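# How to measure a window for a Roman blind

*By Prasanna Patwary, September 22, 2018* 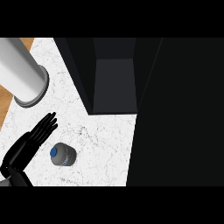
*White marble countertop with gray veining.*

Most blinds that come back to the Dilham workroom were cut correctly from the wrong numbers. Measuring takes a few minutes. You need a steel tape, a pencil and a stepladder if the window is tall. Cloth tapes stretch, so leave those in the sewing box.

## Decide where the blind will hang

An inside mount sits within the window recess. An outside mount is fixed to the wall or trim and covers the opening. Pick one before you measure and write it at the top of the page.

Look for handles, cranks and alarm sensors that stick out. If the recess is too shallow to clear them, use an outside mount.

## Inside mount

1. Measure the width at the top, middle and bottom of the recess.
2. Write down the smallest of the three.
3. Measure the height on the left, in the center and on the right.
4. Write down the smallest height if you want the blind to stop just above the sill.
5. Measure the depth from the front of the recess to the glass.

Don't take anything off the width yourself. We deduct the clearance when we cut the headrail. If you order from Wostar or another supplier, check whether they do the same.

## Outside mount

1. Measure the width of the opening.
2. Add 12 cm so the fabric overlaps the wall on both sides.
3. Measure from where the headrail will go down to where you want the hem.
4. Check that nothing blocks the brackets, such as a pipe or a light switch.

Allow around 18 cm above the opening if you want the folded fabric to clear most of the glass when the blind is up.

## Patterned fabric

Large prints need extra length. The Korkodano leaf print, for one, has a long repeat, and two blinds side by side must start at the same point in the pattern. Put both windows on one order and mark them as a pair. Miah plain linen has no repeat and can be ordered by the finished size.

## Before you send the order

Measure everything a second time and compare. Write width first, then height, and label each window by room. Keep a copy until the blind is up.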